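List archive Previous message Next message By thread By date Reply

Subject: Re: Budgeting for a second two-arm station
From: Mervyn Bainbridge
Date: 2023-05-23

On Monday Wainwright wrote:

> We have money for one more station this year and I'd like to spend it well.
> The plan so far is a second pair of arms, same as the first, plus grippers
> and whatever cameras the software people ask for. Before I send the request
> up, can anyone who has bought a second station tell us what they left off
> the list the first time? I'm less worried about the arms (the quote is
> what it is) and more about the small stuff. Also, is it worth paying for
> a fixed bench, or can we get by with ordinary furniture?
>
> Also curious whether people buy spares up front or wait until something
> breaks.

Oh, I have opinions on this one! We went through the whole exercise in January and I've been meaning to write it up for the list ever since, so thank you for the nudge.

First, congratulations on getting the money. The second station is so much more fun than the first. With the first one you're learning everything at once, and with the second you get to fix all the things that have been bugging you. Our first year was spent on one pair of arms, shared between everybody who wanted them, and the booking sheet was a sad sight. Having two changed the mood of the whole group.

On the small stuff: our original request had 9 lines on it. The one we sent in January had 105. That sounds crazy, and our purchasing office certainly thought so, but nearly all of the new lines were cheap. Cables, mostly. Cable in the length you want costs next to nothing when you order it with everything else, and it costs you a whole afternoon when you don't have it and someone has to go looking. We now order two lengths of everything, one for the run to the controller and one longer, and we buy extra of the short ones that go up to the gripper, where all the bending happens. 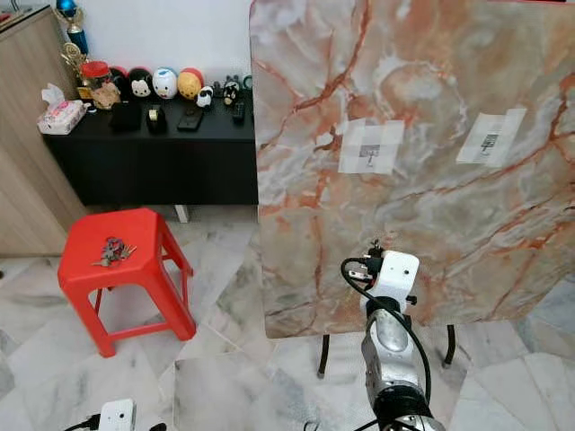

The other thing I'd put money into is markers and mounting. If your software people are tracking large flat objects, they will want printed fiducials, and they will want a lot of them, and they will stick them on with whatever tape is in the drawer. That's fine for a first pass. For the budget, though, put in a proper printer allowance and some stiff backing sheets. We got ours from Toltinura as part of a bigger order and I wish we'd bought double. A marker on paper picks up a curl after enough handling and then you're chasing pose errors that have nothing to do with your code. Ask me how much of February went to that.

About the bench. My answer is to skip it, at least for now. We priced a fixed bench from Laten and it was lovely, and it would have eaten the whole gripper line. Ordinary furniture is what the robots are supposed to deal with in our project anyway, so we spent that money on a mix of tables, stools and low cabinets in different finishes. Do buy the finishes on purpose! Plain white, dark wood, and at least one busy pattern like marble or stone. The busy ones teach you things about your vision setup that a gray bench never will. If you can, get a table with a top that comes away from the legs, or one you can turn on its side, so the same purchase covers more than one kind of task.

Please budget for floor space too. I know it isn't equipment and it probably comes out of someone else's pot, but a pair of arms working next to a big tabletop wants far more room than the drawing suggests. We measured for the arms and forgot the furniture. Then we measured for the furniture and forgot that a person has to walk in and reset it between runs. Add the reach of both arms, the longest thing they will handle, and a clear walkway, and tape all of it on the floor before you sign anything. Took us an hour and it saved us from ordering a stand that would have blocked the door.

Spares: yes, up front, for the wear parts. We bought 5 sets of fingers and 3 gripper cables per arm, and we're happy with that so far. I would not buy a spare arm. We asked Imurov for a loaner clause in the service agreement and they were very decent about it. You may have to ask, as it wasn't in the standard paperwork we were sent. Read the part about who pays shipping.

Props deserve their own line. Put in a small yearly amount for household clutter, the keys and jars and tape rolls and knickknacks kind of thing, and let people spend it without three signatures. It's the best value in our entire budget. Everything else on the list needs a quote and a justification, and then somebody comes back from a thrift store with a bag of odds and ends and the whole team is excited for a week.

A few that we missed and had to add later:

- power strips with enough spacing for fat adapters
- cable ties you can reopen
- a second emergency stop, within reach of whoever is resetting
- floor covers for cables that cross the walkway
- storage bins with lids

Wainwright, I can send you our spreadsheet with the prices stripped out if that's useful. The columns are a bit of a mess (one of them is just called "stuff") but it sorts by how long each thing took to arrive, and I'd look at that column before you look at anything else. The grippers were our slowest item by a long way, so get those ordered first.

What software are you planning to run on the new pair? If it's the same as the first I have one more suggestion about the cameras, but I'll save it for a separate thread.

Mervyn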